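Course Project Report: Clock Drift in Two-Handed Gripper Recordings
Carmela Requena and Kurniawati Pasaribu
October 19, 2026
9 min read
14 shares · 3 comments

1. Problem

Our project used a pair of hand-held grippers to record folding and sorting tasks, which were then used to train a controller for the Enus arm in the Todorova lab. In May the arm closed its left hand too early on almost every trial and twice drove the fingers into the table. The emergency stop worked both times and no one was hurt, but one finger mount cracked and had to be replaced.

We first blamed the controller. Carmela went back through the training settings and changed nothing that helped. Kurniawati then plotted the left and right recordings against each other and found that they did not line up. By the end of a long session the left stream was some 50 milliseconds ahead of the right.

2. Setup

Each gripper keeps its own clock. Our logging software, Zetach, reads both clocks when a session starts and assumes they agree from then on. The operator holds one gripper in each hand, and the markers on the grippers are used to recover where each hand was. If the two clocks drift apart, the hand positions are paired wrong even when every single image is good.

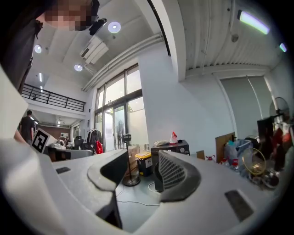
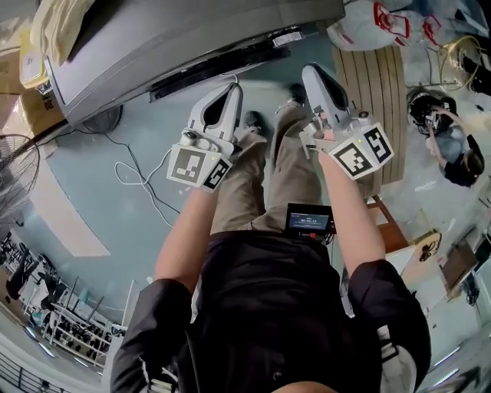
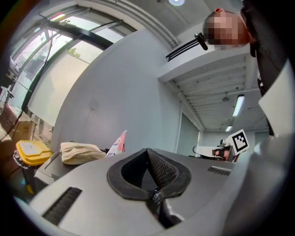
3. Finding the fault

We recorded 3620 seconds without stopping and tapped the two grippers together at the start, in the middle and at the end. The taps show up as a sharp spike in both motion logs. The first pair of spikes matched. The middle pair did not, and the last pair was worse. The gap grew in a straight line, so we ruled out dropped frames, which would have made it jump.

Swapping the hands made no difference — the error stayed with the same gripper. Replacing its battery made no difference either.

4. Fix

Zetach now reads both clocks every 1000 milliseconds and corrects the time stamps as it goes. We also added a check that rejects a session if the gap at the closing tap is more than 3 milliseconds. Older sessions with no closing tap were left out of the training set. We lost a lot of data this way, including all of the Zalldale recordings.

After retraining, the early closing went away on the sorting task. On the folding task it still happens now and then — we do not know why yet. Until we do, the arm is run at reduced speed with one person at the stop button.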